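グラニデーロの共同住宅で、造花のほこりを取る方法を教えてください

暮らしの相談ひろば > 掃除・手入れ
投稿者:Sachiko Kamata
2022年5月31日

はじめまして。日本語で長い文を書くのは久しぶりですので、変なところがありましたらお許しください。

私はグラニデーロという小さい町の共同住宅に住んでいます。建物の入口と二階の廊下に、前の住人の方が残した造花がたくさんあります。布の花びらのものと、プラスチックのものと、乾いた草のような穂が一緒に束ねてあります。五月に窓をよく開けるようになってから、ほこりがとても目立ちます。

私はまず、やわらかい筆で払いました。プラスチックの葉はきれいになりましたが、布の花びらは、ほこりが毛の中に入ってしまって、灰色のままです。次に、一本だけ、食器用の洗剤を入れた水につけました。すると赤い色が水に出ました。驚いて、すぐに上げました。

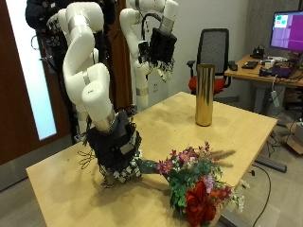 水につけた一本は、今、洗面所で逆さにしてあります。茎の中の針金がさびるのではないかと、それも心配しています。隣の部屋の方は「エストラのスプレーを使えばいい」と言いました。店で見ましたら、300ミリリットルの缶が405円でした。値段は高くないですが、布に使ってよいかどうか、缶の説明からは分かりませんでした。

知りたいことは二つです。色の出る布の花は、水を使わないでどのように掃除しますか。それから、穂のようなものは、さわると細かい毛が落ちますが、これは掃除をしないほうがよいのでしょうか。

よろしくお願いいたします。

ドリド
投稿数 113

カマタさん、日本語、十分に通じています。私も母語ではありませんので、ゆっくり書きます。

色が出た花は、もう水に入れないでください。赤と濃い紫は特に出やすいです。白い花と一緒に束ねてある場合は、ぬれた赤い花びらが白いほうに触れて、色がうつります。私はこれで一束だめにしました。

私のやり方は塩です。大きめの紙袋に粗い塩を入れて、花を頭から入れ、袋の口を茎のところで手で押さえて、一分くらい静かに振ります。塩の粒がほこりをつけて落ちます。終わりましたら、外で逆さにして軽くたたいてください。細かい塩は花びらの間に残りますので、必ず粗いものを使います。湿気の多い日はしないほうがよいです。塩がべたべたします。

花がたくさんあるときは、束のままではなくて、一本ずつほどいてからのほうがきれいになります。ただし、ほどく前に、どの花がどの高さにあったかを紙に書いておいてください。私は書かなかったので、元の形に戻すのに夕方までかかりました。

針金のことですが、茎の切り口から水が入ります。乾いた布で巻いて、切り口を下に向けて一晩置いてください。花の頭を下にして干しますと、水が花のほうへ行って、さびの色が花びらに出ることがあります。今、逆さにしてあるのでしたら、向きを変えたほうがよいと思います。

エストラのスプレーは私は使ったことがありませんので、何も言えません。

wynne_ウィン

ドライヤーの冷風で飛ばせばいいです。うちはいつもそれです。熱い風はだめです、接着剤がとれます。

穂は知りません。古いなら捨てて新しいのを買ったほうが早いと思います。うちの近くの店では700円でした。

Sachiko Kamata

お二人とも、ありがとうございました。

ドリドさん、茎の向きはすぐに直しました。切り口のところに少し茶色い水がついていましたので、教えていただいて助かりました。塩は、家に細かいものしかありませんので、粗いのを買ってから試します。

ウィンさん、冷風は今朝、廊下の花でしてみました。葉と小さい花はよくなりました。でもほこりが廊下に広がって、あとで床を全部拭くことになりました。次は外に持って行ってからします。

穂は住人みんなのものですので、私一人で捨てることができません。とりあえず袋をかぶせておきます。もし穂の手入れをご存じの方がいらっしゃいましたら、続けて書いてくださると嬉しいです。

ドリド

穂は、ヘアスプレーを少し離れたところから薄くかけると、毛が落ちにくくなると聞きました。自分では試していません。かける前に、ほこりを冷風の弱い風で飛ばしておかないと、ほこりも一緒に固まると思います。新聞紙を敷いて、端の一本で先に試してください。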